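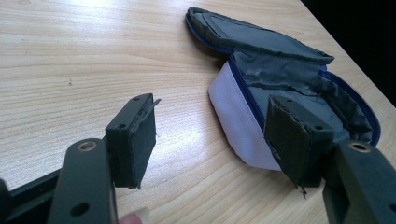 ## Recording pouch-packing demonstrations with two hand-held grippers

Lâm Dương, 1 February 2019

These are the steps we use at Nekamholm to collect demonstrations for the pouch task. The method follows Tarun Bisht's notes from January, with a few changes to how we cut the episodes. You need two hand-held grippers, a soft zippered pouch, a glue stick and a clear patch of table.

### Set up

1. Check the foam on both finger pads of each gripper. Frayed edges are fine for this task. Replace the foam if bare plastic shows on the gripping face.
2. Squeeze each gripper fully shut and let it open again, five times. The Keretti calibration script reads the finger width from this.
3. Lay the pouch on the table, unzip it all the way and fold the lid back flat.
4. Put the glue stick beside the pouch. Change its angle between episodes, and turn the pouch a little too.

### Record

1. Start both grippers with the fingers open, then start the recorder.
2. Bring one gripper in over the pouch and keep it there. The other one goes to the glue stick.
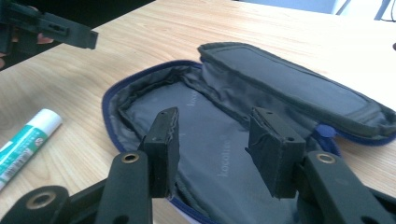

3. Pick up the glue stick near the middle and lower it into the tray. Go slowly near the zipper - fast moves blur the edge, and the tracker loses the pose.
4. Use the first gripper to hold the rim if the pouch slides.
5. Open both grippers, lift them clear and stop the recorder.

### Cut and train

Trim each episode so it begins at the first hand motion. Drop any episode where the tracker lost either gripper, even for a moment. Resample what is left to 2000 steps at most, then run the Jademier training script with the default settings.

### What we got

With 42 episodes the policy put the glue stick in the pouch on some trials, but it often caught the lining on the way down. With over 83 it mostly cleared the lining. Changing the pouch angle between episodes helped more than adding episodes at one angle.

Closing the zipper is still not solved. The pull is small and the pads tend to slip off it. Đinh is the branch to use if you want to try narrower pads; the calibration step is the same there.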